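Pastine Skin Clinics
Laser and Light Service: Progress Report to the Medical Director
November 23, 2021

Scope

The period covered runs from the start of August to the date of this report. It deals with the replacement of the vascular laser at the Bamidton clinic, the changes to the patient screening form, and the follow-up schedule for patients treated for facial redness and broken capillaries. Hair removal is reported separately by the Tindard clinic and is left out except where the two services share a room or a device.

Equipment

The new vascular laser was delivered to Bamidton in August and passed its acceptance test on the second attempt. On the first attempt the measured output at the largest spot size was below the tolerance in the purchase contract. The supplier, Le Roux, replaced the handpiece and repeated the calibration on site. Output has been within tolerance at every weekly check after that.

The old device has been kept as a backup. Its service contract ends in the spring, and a decision on renewal is needed before then. Our recommendation is to let it lapse and to book any overflow into Tindard.

Door interlocks are now fitted in 2 rooms at Bamidton. The second room was delayed by a wiring fault in the warning light, which has been corrected. Eyewear was checked against the new wavelength and 11 pairs were withdrawn. Replacements are on the shelf outside each room, labeled by wavelength and optical density.
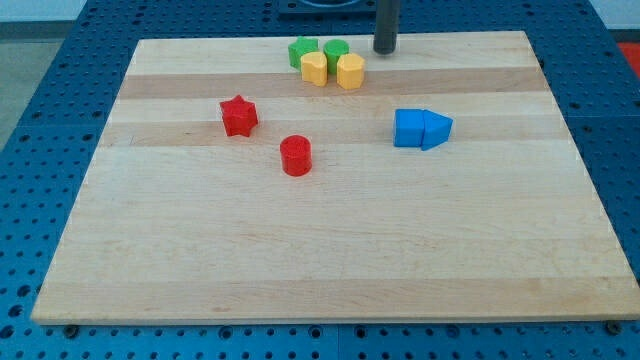 Screening form

The revised form asks about recent sun exposure, self-tanning products, photosensitizing drugs, cold sores, and any history of raised scars. The question on tanning was moved to the first page. On the old form it came last and was often left blank. Skin type is now recorded by the clinician at the visit and is no longer taken from the patient's own answer.

Test spots are required for all new patients and for any returning patient who has not been treated in 12 months. Two sites are tested, one in front of the ear and one under the jaw, and read at the next visit.

Treatment and follow-up

Patients are offered a course of sessions spaced at least four weeks apart. Standard photographs are taken before the first session and again at the final review, with the same chair, backdrop and lighting. Image quality at Tindard is still uneven. The lamp there has been replaced, but the floor marks for the chair have not been laid down.

Bruising and short-term swelling remain the most common effects reported. One superficial blister was recorded at Bamidton. It was traced to a setting carried over from the old device, and the preset has been deleted from the treatment sheet.

Budget

Spending is within the approved amount. There is $2,000 left in the training line, to be used for the laser safety refresher at both clinics.

Next period

Lay the floor marks at Tindard. Complete the refresher training. Move the remaining paper treatment sheets into the records system. Submit the backup device decision for approval.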